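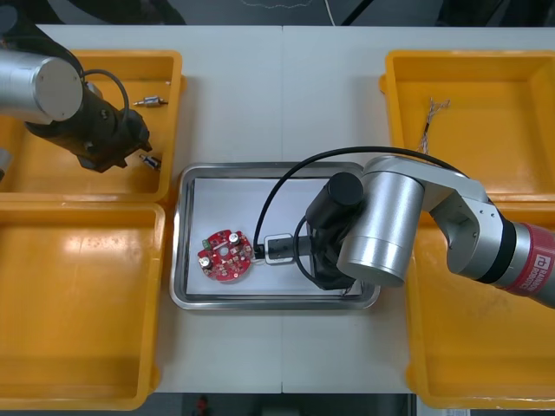
Mallimwood Sorting Trays, Yellow

If you have ever emptied a jar of odd fittings onto the bench to find the one you wanted, and then spent the rest of the evening putting them all back, you will know why we are so fond of a good tray. We have sold the Mallimwood from our shop in Lornden for years now, and it is still the thing people come back for (usually with a friend in tow, which is lovely!).

It is a plain, shallow, open tray in bright yellow plastic, with a thick rim and rounded corners, so you can sweep the last washer out with a finger. The colour may look a bit loud when you first open the parcel, but small dark parts show up on it beautifully, and you won't lose it under a heap of dust sheets.
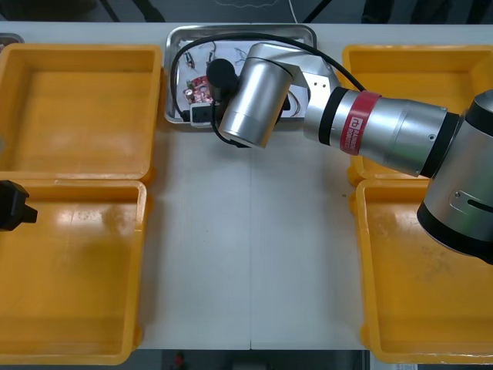 What people use them for

Plumbing bits, mostly, and bicycle spares, and a surprising number of buttons and beads. One customer keeps seed packets in hers from April until the greenhouse is full – she tells us they rinse off nicely under the garden tap. We would keep them away from strong solvents and off the top of the stove, but otherwise they ask very little of you. A soft cloth and washing-up liquid will do for cleaning. The floor will pick up light marks in time, as any working tray does.

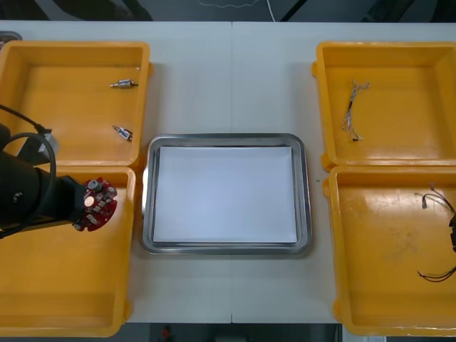 Yellow trays with a steel tray, paper-lined

The steel tray is sold separately under the Hennessy name and is a good partner if you like to keep a clean spot in the middle for the job in hand. Any plain white paper can be trimmed to fit, and you can throw it away when it gets grubby.

Do buy your yellow trays in pairs if you have the room for them. They sit very happily rim to rim along the side of a bench, and a pair works out a little cheaper too.

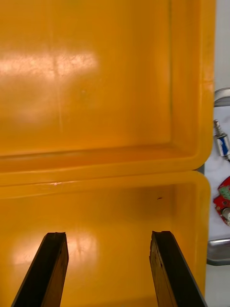
We are often asked whether the older Plustivov trays will match. The colour is close, but the rims are a different shape, so they won't line up quite as neatly, and we would rather tell you so now than have you send them back.

Ordering

Product code: 210
Sold singly or in packs of 2
Trade carton: 40 trays
Delivery: orders placed before noon on Tuesday go out the same day
Returns: unused trays can come back to the Lornden shop with the receipt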